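Two Hands at the Breakfast Table: Grivimis Wants to Sell You a Practice Kitchen
By Rosalía Esteban
2020-02-03

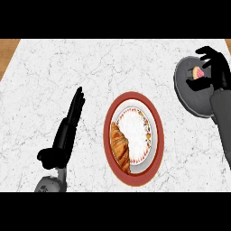

Do you need to own a robot to use the Grivimis kit?
You don't. The basic license is software only, runs on a decent desktop, and the hardware can come later or never.

That's the pitch anyway. Small company, Dekbridge, second floor over a tile showroom. They sell a simulated tabletop with two arms in it and a big pile of food and dishes to move around. Pastries mostly, in the pack I got. Croissant, a pink tart, plates with rims that catch fingers. You teach the arms on screen, save the run, do it over.

I had it for 39 days. Notes below, not in great order.

Setup first. Bad. The installer wants a folder it doesn't make for you, and the guide is from November and skips a step. Lost an evening. Second evening fine. After that it opened every time and I stopped thinking about it, which is all I ask.

The look is better than I expected for the price. Marble with real veining, a glazed look to the croissant, little flowers on the rim of a plate. The hands are black, the forearms gray, full sets of fingers and not the two-prong clamp you get in the cheaper kits. This matters more than the scenery. A plate held by its edges with a tart sitting on it is a hard thing to do with a clamp. With fingers you have a chance.

A chance. My first night I dropped everything. Tart on the table, tart on the floor, tart somewhere under the floor (a bug, they say it's fixed). The right arm does most of the work in the stock lessons and the left waits its turn. You can swap them in settings but the menu is burried.

Control is by glove or by keyboard. Forget the keyboard. The glove is made by Enov and costs extra, 63 dollars a month on the rental plan, and without it you'll be steering ten fingers with arrow keys like it's a crane game. With it, lifting a plate took me a week to get smooth. Wrist tilt is touchy. A hair too far and the pastry slides.

The library holds 3028 objects. Sounds like a lot and mostly is, though plenty are the same bowl in another color. Stone, wood and tile tables. No soup. No liquids at all, in fact, and I asked, and was told "later this year" by a person who did not look up from her sandwich.

Who buys it? Schools, the company says, plus small shops that want to try a serving job before paying for arms. Some 100 licenses out so far. I can see the school case. Cheap to break things when the things aren't there. The shop case I'm less sure of. A run that looks clean on screen tells you a bit about a real counter with crumbs on it, and only a bit.

The closest rival is Gamage. Nicer menus, actual phone support, far fewer objects and the hands are mittens basically. If your job is boxes, get Gamage. For anything with a rim or a crust I'd take Grivimis and put up with the installer.

Gripes, quick. Fan noise, my machine howled. Undo goes back one step only. Saved runs get names like "run_final" by default and then overwrite eachother, so rename them.

Glove rental can be stopped any month. The license can't, it's a year up front. Ask for the trial before you sign, it isn't on the website but they gave me one when I called.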